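Acrylic photo frame

An acrylic photo frame is a frame for prints and small reproductions in which the picture is held by, or laid against, clear acrylic sheet in place of glass and moulding. Common forms are the single sheet with fasteners, the two-sheet sandwich, the magnetic block and the slotted stand. The sheet is usually larger than the print, so that a clear margin is left on every side.

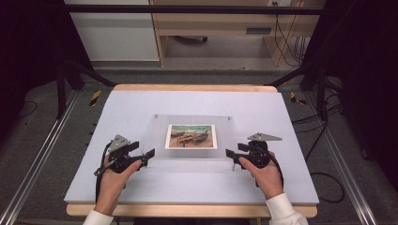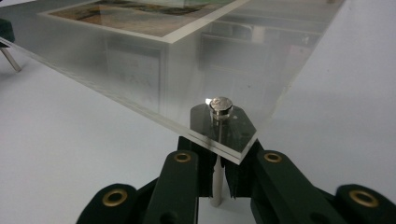

Small print with a pale border, shown with clear acrylic sheet.

Does the print need to be fixed to the sheet with glue or tape?
In most frames of the sandwich type the print is held by pressure between the two sheets, and no adhesive is used. A small print in a large frame may slip if the sheets are not drawn fully together, and a photo corner or a hinge of paper tape at the top edge is then sufficient.

Construction

The sheet is cut from cast or extruded acrylic. Cast sheet is harder and takes a better polish at the edge; extruded sheet is cheaper and more even in thickness. A thickness of 3 mm is usual for small table and wall frames, and 2 mm for the rear sheet where the two differ. Edges are left sawn, scraped, or polished by flame or wheel. A polished edge gathers light and appears as a bright line when the frame is seen at an angle.

Fasteners

Metal fasteners pass through holes drilled near the edge of the sheet. In the wall type, known as a standoff, a barrel is screwed to the wall and a cap is tightened on to it through the acrylic, leaving a gap behind the frame. Table types use short screws with a cap on one or both faces. Holes are drilled slightly oversize, as acrylic expands with warmth more than glass does and may crack at a tight hole.

Assembly

The protective film is peeled from the inner faces first and from the outer faces last. The print is laid on the rear sheet and squared by measuring from its border to the edge of the acrylic. The front sheet is lowered from one side, the holes are lined up, and the caps are turned by hand until they meet the surface. Opposite fasteners are tightened in turn. Tools are seldom required.

Sizes and trade names

Frames for a print of 100 by 150 mm are the most widely sold. In the Olach range this size is supplied with two fasteners, and larger sizes with four. The Cenau pattern has a rear sheet folded at the foot to form a stand. Saludo frames are closed by magnets and have no holes.

Care

Acrylic scratches more readily than glass. Dust is removed with a soft damp cloth, using water and a little mild soap. Cleaners containing ammonia or alcohol cause fine surface cracks, called crazing. Dry rubbing builds up a static charge, which draws dust back to the sheet.

See also
Picture frame
Standoff (fixing)
Mount (framing)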